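Getting to the Lacson springs on foot

The Lacson springs come out at the base of a limestone bluff on the east side of the Makatero valley. There are two ways in. The road route is longer and flat, and the bus companies use it. The footpath starts behind the school in Onton, crosses the ridge and drops to the springs from above. I walked the footpath and came back by the road, and these are my notes on both.

The path leaves Onton at 326 meters, going by the survey marker next to the school gate. The first section is a farm track with a concrete strip down each side. After the second cattle gate the concrete stops and the track narrows to a single line through scrub. There are yellow paint marks on the rocks up to the tree line. Past that, the marks are red and less frequent. If you reach a water tank with no lid, you have missed the turn and need to go back to the last gate.

The high point is a saddle at 1,327 meters. It has a cairn and a metal sign with the distances worn off. Water is not available anywhere between the village and the saddle. I carried three liters and finished the last of it on the way down. The wind comes through the gap from the west and there is no shelter on the top, so eat before or after.
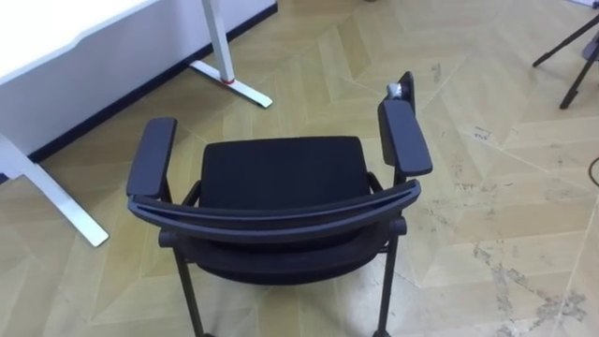 Posted by Mhairi Guthrie
5 December 2018
Filed under: Walks, Limestone

The descent is the harder half. The upper slope is broken rock that moves underfoot, and the path switches back across it without any fixed rope or rail. Poles help. Lower down it enters forest and the surface turns to packed soil with roots. Two stream crossings come close together. The first has stepping stones. The second has a plank, and it was sound when I crossed it.

The springs themselves are in three groups. The upper group is a row of seeps along a bedding plane, too small to be of interest unless you like that sort of thing. The middle group fills a pool with a gravel floor, and this is where most people stop. The lower group is the main outlet. It leaves the rock through a slot at ground level and runs straight into a channel that feeds the fields. The water is hard and leaves a white crust on anything it dries on, including boots.

There is a ticket hut on the road side only. Walkers arriving from above are expected to go down to it and pay before returning to the pool. The visitor book there is numbered by line, and mine was 3,551. The hut sells tea and bottled water. It does not sell maps.

For the return, the road follows the river to the Duster bridge and then joins the valley highway. The surface is paved but there is no shoulder, and trucks use it in the afternoon. Shared vans stop at the bridge on the Onton side. They leave when full. In December the last one goes before dark, and the driver I rode with said the schedule changes again once the rains start.

I still need to check whether the older path marked on the Makatero sheet connects to the upper seeps. It shows as a dashed line leaving the saddle to the north. I looked for the junction and found a goat trail that ended at a drop.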